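Let the Kids Be Bored in May

My street got its first flyer for summer enrichment before the tulips were done. It came from a place called Skollimero, and for $500 a week they'll teach your six-year-old to "lead with curiosity." I read it standing at the mailbox and laughed out loud, and then I went inside and checked whether we could afford it. So I'm not above any of this!

But I've been stewing ever since, and I think we've gone a bit nuts about filling up small children's time. Every hour has a name now. My neighbor Philomena Amissah has a spreadsheet for her twins (color coded, very handsome) and she told me over the fence that the only blank square was 7 in the morning, and that was for cereal.

When I was a kid in Stidlow, summer was long and frankly pretty dull. We had a creek and a bike with one good brake. I spent most of one June trying to train a snail. I learned nothing about snails, and I'd pay a lot more than $500 to have that month back.

The thing people say to me is that boredom is fine for kids who have a yard and a parent at home, and they're right. Plenty of families need those camp hours covered, and I'm not wagging a finger at anyone who has a shift to get to. What bugs me is the hours in between, the ones we could leave alone and don't. Saturday after lunch. The stretch before dinner.

What you need is almost nothing

My sister-in-law Jurgita swears by a cardboard box. I'm more of a blocks person, and I mean a few of them, two yellow and two red, say, and somewhere flat to put them. The 200-piece sets end up under the couch anyway.

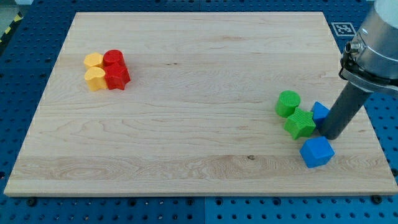

What I'm doing about it

We signed up for one week, the cheap one at the library on Mulledard Road. The rest of the summer is blank, and I've promised myself I won't suggest anything until I've been asked at least twice. My son has already told me there's nothing to do. I told him that sounded about right and went back to my coffee.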